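Tranell Panel Schedule — README

What you have downloaded is the fabrication and fixing data for the curved metal facade at Daltudthorpe, the covered market with the roof that looks like a dropped napkin. Clesta made the panels. Tapsell put them up. Tranell is the name of the panel system, and also, confusingly, the name of the spreadsheet everyone argued over, so in this file "Tranell" always means the panels and "the schedule" always means the spreadsheet.

Maintained by Clem Gilchrist. Earlier versions were maintained by whoever had the file open.

What is in the folder

panels.csv has one row per panel. Columns are panel ID, zone, curvature class, sheet thickness in millimeters, finish code, bracket type and install sequence.

brackets.csv has one row per bracket. It joins to panels.csv on panel ID. Corner panels share brackets with their neighbors, so a bracket can show up twice, and if you add up the rows to order spares you will own a lot of spares.

survey.csv holds the as-built positions of the steel, measured before any cladding went on. Trust this over the drawings. The drawings describe a building that is very slightly better than the one we got.

notes.txt is Ebony Ngata's site log, typed up from her notebook with the swearing taken out. It is the most useful file here.

Curvature classes

Class 2 is bent in one direction. Class 3 is bent in both. Class 8 is bent in both and also twisted, and was added late by Arif Hettiarachchi when two of the roof edges refused to be anything else. There is no class 1, which was flat, and the architect took them all out. Classes 4 through 7 were reserved for future use and the future did not call.

Finish codes

M is mill finish, A is anodized, P is painted. AP means the panel was anodized and then painted after the color was changed in September. Please do not "fix" AP to A. Heather Kerslake has already put it back once and would like her evenings to herself. 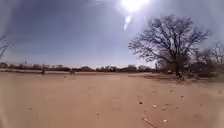 Open ground and low haze, sun high.

Units and tolerances

Everything is in millimeters except bolt torque. The fixing slots allow 3 mm of movement either way. Thermal movement was worked out for a temperature swing of 50 degrees Celsius, and the dark painted panels on the south side use most of it. If you are replacing one of those, read Ebony's log first and do the final tightening early in the morning, before the sun gets onto the metal.

Angles are measured clockwise from the site grid, which is not true north. It isn't magnetic north either. It lines up with the old loading dock, and the old loading dock has been demolished.

Known problems

Panel IDs in zone C have a trailing space. Three scripts now depend on it.

The install sequence column records the plan. What happened on site went in a different order, mainly from wherever the lift was parked, and that order is in the log.

Several bracket rows have "ask Bev" in the torque field. Beverley Kereama has since been asked, and the values are in brackets.csv in a second column called torque_bev. Use that one where it is filled in.

The mesh files open fine in most viewers but the class 8 panels come in inside out. Flip the normals — or enjoy the view from inside the napkin.

Using the data

You are welcome to use it for teaching, nesting studies, or testing your own panel software. Don't cut metal from it. The shop files had bend allowances added at Clesta and those are not in this folder.

Corrections go to Clem, with the panel ID and the zone. "The shiny one by the stairs" has been tried.

Changes in this version

Added torque_bev. Removed a duplicate of survey.csv called survey_final_USE_THIS.csv, which was older than survey.csv. Corrected the spelling of "soffit" everywhere except zone C.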